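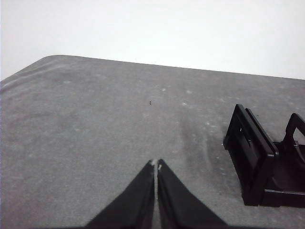 Cell Operation > Work Rules > Plate Handling

Ticket 1073: Start check passes with the rack out of place
Status: Resolved, pending rule text update
Opened: 3 Aug 2022
Site: Dellwood, bench cell
Controller software: Nakik
Reported by: Simone Meireles
Assigned to: Jonas Frei

Reported problem
The start check in Nakik returns OK when the dish rack has been shifted along the counter. The arm then works to the stored slot positions and stops on a contact fault at a divider. The operator clears the fault and restarts, and the check returns OK again. Work rule 19 says "confirm the rack is in position before start" but does not say against what.

Environment
One arm, two-finger gripper, black fingers. Wrist camera plus fixed camera. Black plastic dish rack with upright dividers, set back against the wall. Colored plates. Rack is not fastened down.

Log

Entry 1, S. Meireles
Pulled the cell history for June. 200 runs, 116 of them started after the rack had been lifted for wiping the counter. All but two of the contact faults are in that group. No pattern by operator.

Entry 2, J. Frei
Checked the stored slot positions against the last teach. No change. Checked the gripper zero. No change. Arm is going where it was told to go.

Entry 3, J. Frei
Read through the start check. It looks for the rack in the wrist view and passes if any part of it is found. With the fingers low and pointed across the table, part of the rack at the right side of the view is enough. The check tests presence only. It was written that way for the Vumside cell, where the rack sits in a fixed tray, and was copied over.

Entry 4, S. Meireles
Asked whether we can tighten the check to the full rack. The wrist view at the start pose does not take in both end panels. The fixed camera does.
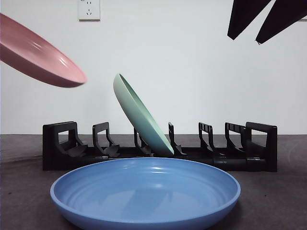 Fixed camera view, both rack end panels visible.

Entry 5, J. Frei
Moved the position check to the fixed camera. It now needs both end panels within the taught outline. Wrist check kept as a second condition. Shifted the rack by hand in both directions: start refused each time. Put it back on the marks: start allowed.

Entry 6, S. Meireles
A plate lying on the counter in front of the rack can hide the base rail and the lower part of the dividers. The outline must use the end panels only. Jonas confirmed that it does.

Resolution
Check changed as in entry 5. Rule 19 to read:

Before start, set the rack to the counter marks. Run the position check on the fixed camera. Do not start on the wrist check alone.
After any contact fault, repeat the position check before restart. Clearing the fault does not count as a check.
If the rack has been lifted for any reason, treat the next start as a first start.
Do not reach into the cell while the arm is enabled, including to straighten a plate.

Open items
Nogueira cell uses the same copied check. Separate ticket to be raised by J. Frei.
Counter marks are tape. Replace with something that survives wiping.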